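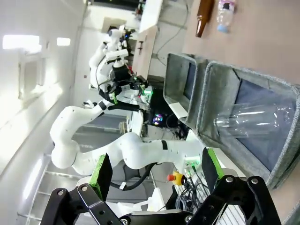 Prikisstead Gas Metering Station
Inspection Checklist, June
Inspector: Unnur Þrastardóttir

Perimeter fence and gate locks: Pass.
Inlet valve, line 6: Pass. Closes fully by hand.
Odorant tank: Pass. Level recorded in station log.
Relief valve tags: Fail. Tag 16 cannot be read. Rautiainen to replace.
Gas detectors: Pass.
Emergency shutdown notice: Fail. Lists the former Farow control room number.
Transit flow suspension order: Posted at entrance, as required.

Open items are assigned to Raili Pelkonen and must be closed before flow resumes.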